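Reltach在Beddoe洗涤车间启用双臂折叠工位，原手工折叠岗位人员转岗方案同步公布

供媒体使用，即日起可发布

工业布草与清洁用品租赁企业Reltach今天宣布，位于Beddoe的洗涤车间从九月起把超细纤维清洁布的展平和对折交给双臂机器人工位完成。该工位由设备供应商Jalta提供，调度软件来自Takier，首期投入四台。车间原有的手工折叠班组全部留用，工作内容、排班和工资等级的调整办法随本次公告一并说明。

Beddoe车间负责回收、清洗并重新配送客户使用过的清洁布。客户以写字楼保洁公司、诊所和学校食堂为主，送回的布颜色和规格不一，磨损程度差别也大。清洗和烘干早在多年前就由机器完成，烘干之后的环节却一直靠人：把成堆的布抖开，摊平，看一眼有没有破损，对折，按颜色码齐，送去打包。

这道工序在车间里叫“台面活”。一名员工站在台前，一个班次要重复同样的动作几个小时。Reltach运营负责人Delyth Landeg介绍，公司过去几年收到的岗位调整申请中，台面活一直排在前列，理由多集中在手腕和肩部疲劳。“我们换过台面高度，铺过减压垫，也把轮换间隔缩短过，都有一点帮助。但是动作本身没有变，布还是要一块一块抖开。”

折布对机器人来说并不好做。纸箱和瓶子有固定的形状，夹住一个位置，其余部分的位置也就知道了。布不一样，抓起一个角，另外三个角落在哪里每次都不同。超细纤维布绒面厚，两层叠在一起时边缘不易分辨，夹爪也容易一次带起两层。Jalta的做法是让机械臂腕部的小型摄像头贴近布面取图，由软件判断哪里是边、哪里是褶，再决定下一次从哪里夹。对手指形状也做了取舍：尖端收窄，便于探到布的下面；往下逐渐变宽，保证受力时不晃。
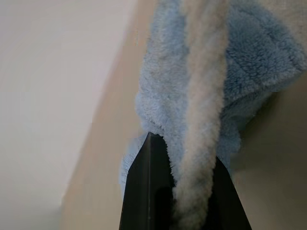
撰稿：Cadi Watkins

腕部视角是现场人员看得最多的画面之一。工位旁有一块屏幕，操作员可以随时调出任意一只手臂的近景，看清手指尖端顶在布的什么地方，布从两侧怎样垂下来。边缘起毛的布在这种近景里很容易认出来，纤维散开的部分颜色发浅。以前这类磨损要靠人摸，忙的时候难免漏过。现在软件先给出提示，由人决定留用、降级还是报废。软件没有报废权限，这一点写进了Reltach与Takier的合同。

Beddoe车间主管Rhodri Gape把这条规定看得很重。他说，起初的方案里机器可以直接把判定为破损的布送进废料筐，班组在讨论时提出反对。“有的布边起毛了，擦玻璃不行，擦地脚线还能用两个月。客户那边怎么用，我们的人清楚，软件不清楚。”方案后来改为由操作员在屏幕上逐块确认，拿不准的放到一个单独的架子上，交接班时两个人一起看。

一、工位怎样运行

烘干后的布由推车送到工位旁，操作员取出一叠放在台面上。机械臂先把最上面一块拉开，放平，然后两只夹爪分别夹住两侧，调整位置，对折，推到出料一侧。遇到两次都没能展开的布，系统会停下来，亮起黄灯，等操作员过来用手理开。操作员也可以随时按下暂停键，手臂会停在原处并保持夹持，等人确认后再动作。

在试运行阶段，单台工位最好的一个班次完成了744块。这个数字低于熟练工人的速度，Reltach没有打算回避。Delyth Landeg表示，公司采购时看重的是能否减少重复动作，速度指标排在后面。“一个做了多年的人，状态好的时候比机器快得多。可是谁也不应该整个班次都保持那个速度。机器慢一些，旁边的人可以同时照看另外一台，还能腾出手做检查。”

目前工位只处理单一规格的方形和长方形布。带挂环的布、拖把头以及湿度偏高需要返烘的批次仍由人工处理。Jalta计划在后续版本中加入带挂环的规格，时间未定。

二、班组的变化

折叠班组在工位启用后分成三类岗位。第一类是工位操作员，负责上料、处理黄灯、确认破损判定。第二类是质检和分级，主要处理那个“拿不准”的架子，以及客户退回的批次。第三类是手工折叠，保留给机器处理不了的规格，由全组轮流承担，每人每班在手工台的时间设有上限。

转岗前每人接受带薪培训，内容包括暂停和重启流程、夹爪清洁、屏幕操作以及布料分级标准。前三项由Jalta的技术人员讲授，最后一项由班组自己的老员工讲授。Reltach承认，第一版培训材料写得太偏技术，员工反馈看不懂，后来由班组重新写过，删掉了大部分软件术语，加了许多车间里的叫法。

Tegwen Yorath在台面活上做得最久，现在是早班的工位操作员，也参与了培训材料的改写。她说刚开始最不习惯的是等。“手闲下来的时候心里发慌，老想伸手去帮它把布拉平。头一个星期我按暂停按得太多，都是因为自己看不下去。”她后来摸出了规律：布放得太整齐，机器反而难分层，稍微抖松再放上去，黄灯少得多。这个办法已经写进了上料说明。

她也提到了不太满意的地方。黄灯的位置偏低，推车停在前面时会挡住视线；提示音和烘干机结束时的声音太像，新来的同事分不清。Jalta已经更换了提示音，灯的位置将在下一次停机保养时调整。

工资方面，工位操作员和质检分级岗位比原折叠岗位高一级，手工折叠的轮值时间按新等级计算。班次总时长不变。不愿意操作设备的员工可以选择只做质检和手工台，等级不受影响。这套办法先执行一个季度，之后由管理方和员工代表一起核对实际排班，再定是否修改。

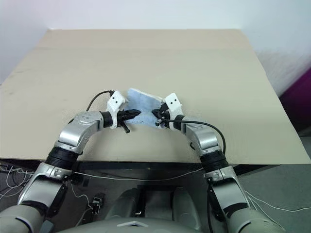 员工代表在谈判中提出最多的问题是出了故障由谁负责。按照最终约定，操作员只负责布料和夹爪表面的清洁，机械臂关节、线路和支架一律由Jalta派人处理，车间人员不得自行拆卸。这样划分与设备的构造有关。两只手臂前端各有一个3D打印的白色支架，黑色线缆从手臂旁绕出一个弧圈，布又是软的，带毛边的一侧很容易蹭上去。操作员看到线缆位置不对，要做的就是按暂停、登记、等技术人员到场，这段停机时间不计入班组的产量考核。Rhodri Gape说，把这一条写清楚之后，登记的小问题明显多了起来，而过去许多人会顺手处理掉，不留记录。

三、安全与现场布置

四台工位安装在车间东侧原来的手工台区域，占地200平方米，手工台移到靠近打包线的一侧。手臂的运动范围在地面上用黄线标出，操作员上料时站在线外，伸手进入台面之前须先暂停。手臂运行速度设有限制，碰到阻力即停。Reltach没有在工位之间加装围栏，理由是推车需要从中间通过，围栏会让人绕更远的路。这项决定经过了外部安全评估，评估人员要求在推车通道两端各加一个停止按钮，现已装好。

车间还调整了照明。折叠台原来用的是顶部直射灯，绒面布在这种光下会有很深的阴影，摄像头容易把褶皱当成布边。更换为漫射灯之后，识别出错的情况减少。手工台也一并换了灯，员工反映眼睛舒服了一些。这项改动不在原计划里，费用由Reltach承担。

噪声没有明显变化，车间里最响的仍然是烘干机。绒毛是另一个问题。超细纤维布在反复抖开时会掉落细绒，积在夹爪的缝隙里，影响夹持。现在的做法是每个班次中间和结束时各清洁一次，操作员用软刷刷净，记录在工位旁的表上。Jalta正在试用一种表面更光滑的手指材料，如果效果稳定，将在四台工位上统一更换。

四、数据与摄像头

工位上的摄像头会持续取图，员工对此有顾虑。Reltach、Takier和员工代表就此达成书面约定：腕部摄像头的图像用于判断布料位置和磨损，头部摄像头的图像用于确认台面和手臂的相对位置；图像不用于考勤，也不用于评价个人工作速度。如画面中拍到人，保存前须先做遮盖处理。员工可以随时查看自己当班期间保存了哪些内容。

Takier项目经理Els Jacobs介绍，软件团队需要的主要是失败的案例，比如两层布粘在一起没有分开，或者夹住之后布从指间滑脱。“一块布折得很好，对我们没有太多新信息。我们从Beddoe拿到的最有用的东西，是操作员在黄灯之后写的那一行备注。‘里面卷了一层’，‘边是湿的’，这样的话比图像本身还有用。”为了让备注更容易写，Takier在屏幕上加了几个常用短语按钮，短语由早班和晚班分别提供，最后保留了两班都在用的说法。

五、成本与后续安排

Reltach没有披露采购金额。公司表示，四台工位采用租赁加维护的方式，租期内Jalta负责零件更换和软件升级。Beddoe车间目前服务300家客户，启用工位期间配送时间不变，合同价格不因此调整。客户会看到的变化是包装上的分级标签：以前只分颜色，现在增加一个标记，表明布的磨损等级，方便保洁人员分配用途。已有部分客户提出希望把起毛较重的布单独打包，用于粗活，车间正在试行。

其他车间是否安装，公司尚未决定。Delyth Landeg说，要先看Beddoe冬季的情况。冬天送回的布更脏更湿，返烘比例高，机器处理不了的批次会增多，手工台的压力也会上来。“如果到时候轮值时间超过了上限，说明我们的人手配得不对，那就要补人，不能让大家扛着。”她表示公司已为冬季预留了临时岗位的预算。

员工代表将每月与车间管理方开一次会，核对黄灯次数、停机登记和手工台轮值时间，会议记录张贴在休息室。第一次会议已经举行，除提示灯和提示音之外，会上还提出了推车高度与工位台面不一致的问题，取布时需要弯腰。车间已订购可调高度的推车，到货前先在推车底部加垫板。

Beddoe车间每周三下午安排客户和同行参观，参观者可在黄线外观看工位运行，并与当班操作员交谈。参观须提前向Reltach登记，每批人数有限，参观期间生产不停。

关于Reltach

Reltach为企业和公共机构提供清洁布、毛巾和工作服的租赁、洗涤与配送服务，Beddoe车间主要处理可重复使用的超细纤维清洁用品。

关于Jalta

Jalta从事双臂机器人工位的设计与维护，产品用于布料、软包装等形状不固定物品的整理。

关于Takier

Takier开发工位调度和视觉识别软件，并为使用单位提供现场支持。

媒体联系

Cadi Watkins，Reltach对外联络部。采访申请请注明媒体名称、采访对象和希望到访的时间。如需在车间内拍摄，请提前说明拍摄范围，由车间征得当班员工同意后安排。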